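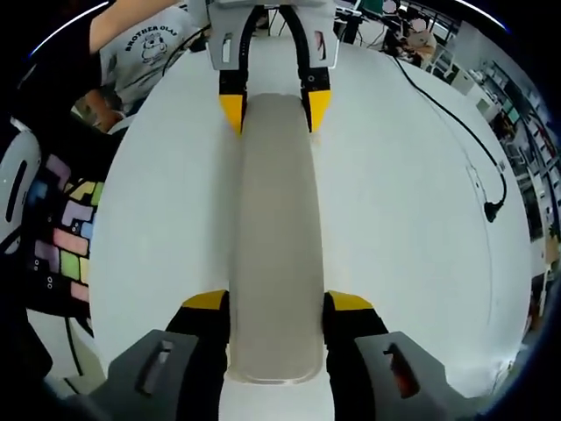 Kellberg Gives the Plain Clear Box 70 New Chances

October 2023. Brilwood. Kellberg, maker of storage goods for people who own too many cables, today opened sign-ups for the Ruveo Table Trial, in which 70 households and small offices will live with a rectangular container and report back.

The container is see-through, more or less, with a faint grayish-beige tint and rounded edges. Kellberg spent 257 days on the edges. The company would like that known.

Testers will get one Ruveo box each and a short list of chores. Lay it on its side. Stand it up again. Fill it with whatever is on the table, then try to find the thing you need. A survey in June drew 600 replies, most of them about chargers, and one very long one about soup.

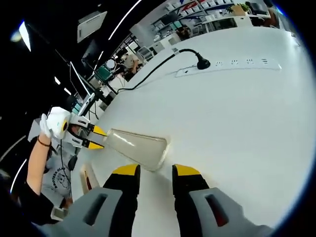

A clear container on its side, with a power strip farther up the table.

Kellberg makes no promise that Ruveo will tidy a desk by itself. Early notes from the Brilwood office suggest that a box left on a table is, for the first week, one more thing on the table.

Sign-ups stay open until all 70 places are taken. Boxes may be kept after the trial. Lids are sold separately by Han, our sister brand, which has asked us to mention the lids.

Press samples: write to the Kellberg press desk, Brilwood. Please allow time for a reply, as we are between desks.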